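Pre-run checklist, cloth handling study, Druviva bench
Filled in by me, February, before the afternoon block

1. E-stop, both buttons. OK. The one by the door still feels a little mushy, so I pressed it twice more and it latched every time.

2. Cable slack at full wrist rotation. OK, but please re-tie the second loop!

3. Fingertips tight, edges clean. OK. I ran a cloth along the edges and looked for burrs (a burr will snag knit and then your whole grasp score is junk).

4. Grip force limit. Set to the low profile, and I checked it with a piece held between the tips, close to the container rim.
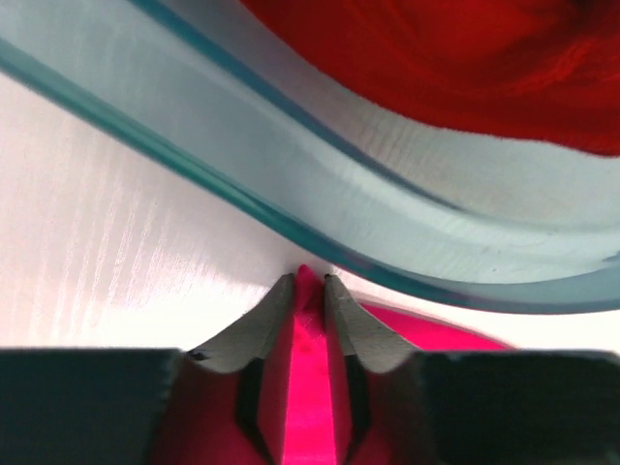 Naveen Gautam: I'd leave the low profile on for the whole block. If we switch halfway, the slip rates won't compare with the 1,714 grasps we already logged, and I don't want to explain that in the methods section again.

Fine by me, low profile stays. I've taped over the switch.

5. Lint on the fingers. Needs attention. Fuzzy knits shed like crazy, and I'd like a wipe every 130 grasps (the old sheet said 221, which was way too long if you ask me).

6. Pinch and lift. OK. We're testing whether a single pinch followed by a slow lift gives the planner a better look at the hem, so go easy on the speed slider, okay? 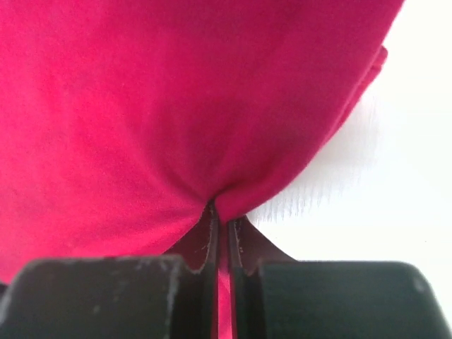
Item 6: pink knit pinched between the fingers, hem showing on the right.

7. Table surface. OK, no sticky spots. The Fimileo mat is back in the cabinet where it belongs.

8. Basket position and finger clearance. OK with a comment. Open the fingers wide before any move near the basket wall, especially by the handle opening. The Sternine planner treats the basket as a plain box, and its corners are rounded, so its margins there are guesses.
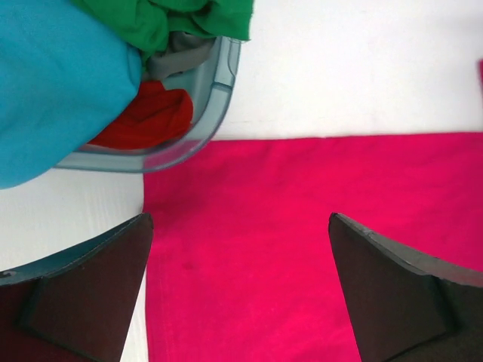
Item 8: fingers open over the flat pink cloth, basket at upper left.

9. Log disk. Room for 2,000 more grasps. Plenty!

10. Sign-off. Cleared to run once item 5 is done. Wipes are in the top drawer.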